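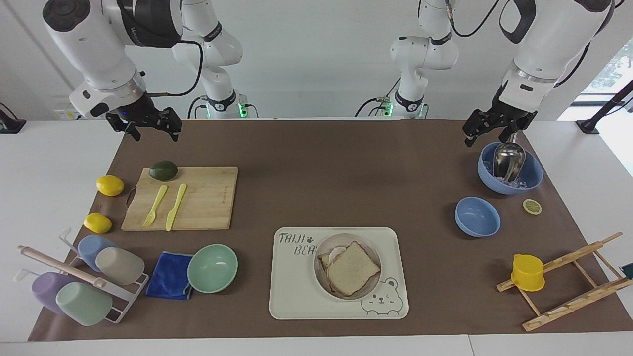

Druritz Brown Paper Table Mat: Our Review

I've looked after our two-arm cell at Mirlow since February, and I never thought I'd get fond of a mat! But this one (20 dollars a roll) has made setup so much easier. I pencil in where the cutting board, tray and ice bowl go, and after 300 runs my marks are still readable. It does curl a little at the corners, so tape it down before you home the arms. Four and a half stars from me, and I've already ordered another.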